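October, dye bench

Second madder pot with the Hollska powder. 400 g of wool, scoured last night, mordanted in alum and left in the bath until it cooled. Brought the pot up slowly to 65 C and held it there for an hour. Dilwyn Lloyd thinks we can go hotter. I don't — the last batch went brown on us and I am still short of clean skeins for the Follora order.

Shade at the end of the hour was lighter than the card. Left the wool in overnight.

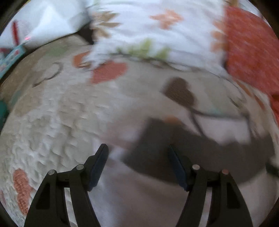 Weld next, for the yellow half of the order. Alun Owen wants the two colors to sit on a cream ground without either one taking over. The flowers on the textured bedspread, orange and brown over cream, are close to what he means, though I would take the brown down a step. Plan is madder first, then a short dip in weld for the orange, with iron kept out of it entirely. Try 160 g before doing the rest.

Still to do: rinse buckets, new thermometer, ask Dilwyn where the pH strips went. The Prenduvix mordant has not come. Alum will have to do until it does.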